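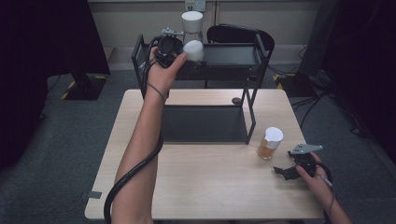

Slide 9: two-tier rack, glass jar with a white lid

Okay, let everyone settle, then start. Thank you for coming back after the break, I know the coffee line was long.

I want to talk about the rack now, and I'll try not to go on too much (I always do). It's a plain black metal thing with a shelf at the bottom and a tray up top, and when we started the Tavow kitchen project I thought it was far too small to be worth a slide. Well, it got a slide!

Point to the jar on the right, with the amber-brown stuff in it. It stands on the table in front of the rack, and I'd like people to think about where it ought to live. Ask the room. Wait for a few answers, even if it gets quiet.

My own feeling is that a full glass jar goes low. Glass is heavy, and you don't want to be lifting it down from over your head with one hand while the other one is stirring something. The upper tray is lovely for lighter things, like the white container at the back there. Tall at the back, short at the front, same as a school photo.

Mention the Hapeta survey here: 166 households, and 41 of them kept their heaviest jar on the highest shelf. Pause, people usually laugh and then look a bit guilty. I did too.

If there's time, tell the story about my grandmother's sugar jar and the tile floor. If we're running late, skip it and go straight to labels.

Next slide, drawers. Handouts are by the door, and the July workshop sign-up sheet is with them.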